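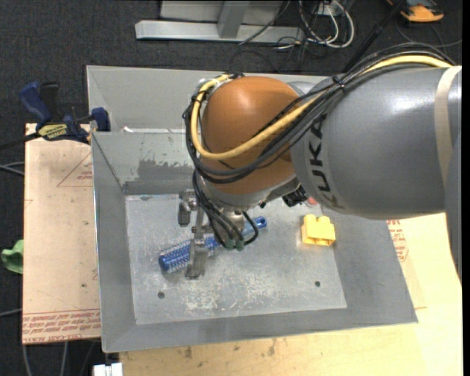

March, bin cell, grasp selection branch

Picked up the grasp ranking work again where Shirin left it. The ranker scores antipodal candidates on contact normal agreement and clearance to the walls, then hands the top 22 to the motion planner. Elongated objects keep coming out with the winner near one end, and on the blue brush that means the smooth handle. I would prefer the bristled section, closer to the middle, where one metal finger comes down across it. When the brush lies diagonally like this, neither finger line is parallel to a wall and the clearance term goes nearly flat over the whole length, so the small differences in normal agreement decide everything. The normals on the bristles are garbage. The normals on the handle are clean. The ranker does what it was told.

Tried first: smoothing normals over a larger neighborhood before scoring. Radius doubled, then doubled again. Bristle candidates move up a few places but the studs on the yellow block wash out and the block starts getting grasps tilted off vertical. Reverted.

Tried second: adding a center of mass term, using the centroid of the segmented points as a stand-in. Weight set by hand. Works on the brush when the segmentation is whole. When the wrist hides part of the object from the fixed camera, the centroid slides toward whatever is left visible and the term pulls the wrong way. Joyce suggested freezing the segmentation from the clear view before the arm enters and carrying it forward until something in the bin changes. Done in Skela as a latch on the perception node. The latch drops on gripper close, on a bin reset, or when the depth difference outside the arm mask goes over threshold.

Note on the arm mask: it is rendered from the joint state and the mesh, and the mesh has no cables. The yellow cable and the black ones loop well outside the wrist housing, and the thin wires at the gripper hang lower than the body. They show up in the depth difference as new objects. I padded the mask around the wrist, which costs us some visible bin floor but stops the latch from dropping on every approach. A proper fix would be a swept volume for the cable bundle per wrist angle. Put on the Skela list, low priority.

Planner side. Timeout was 700 ms per candidate, and with 22 candidates the worst case is too long to wait on. Changed to a short first pass over all of them at 70 ms, then the full budget for the best 4 that survive. The order inside the survivors is still by grasp score. Shirin wants path length mixed in. I have left a hook for it but no weight yet, because I do not want to tune two things at once.

Collision model of the bin: still the flat-sided one from the Bimus import. The real walls slope, so the model is wrong near the floor and too generous or too strict depending on which way the fingers are turned. Replaced with four angled plates and a floor. The front lip is wide enough to matter for low approaches, so it gets its own box. The clamp at the upper left corner was missing from the model entirely. Added as a box, padded, attached to the bin frame and not to the world, so it moves if we recalibrate the bin pose. If anyone shifts the clamp along the rim, change it in bin_static.yaml and nowhere else.

The holes in the floor fill in after downsampling and make no difference to the segmenter. The dark stain on the back wall does: the color branch proposes it as an object at low confidence. Height filter removes it before ranking. Leaving as is.

Open:

Handle vs. bristles: centroid term is in, weight 0.4 of the normal term, not defended by anything except that it looked right on replay.

Latch has no age limit. Should have one.

Log format: Tsao viewer cannot read the new two-pass planner records. Joyce has the parser. Until then use the Clunier dump script with the flat option.

Replay set needs more poses with two objects side by side. Current set is mostly single objects and tells us little about finger clearance between neighbors.

Branch pushed, not merged. Shirin to review the latch before anything goes on the arm with the new timeouts.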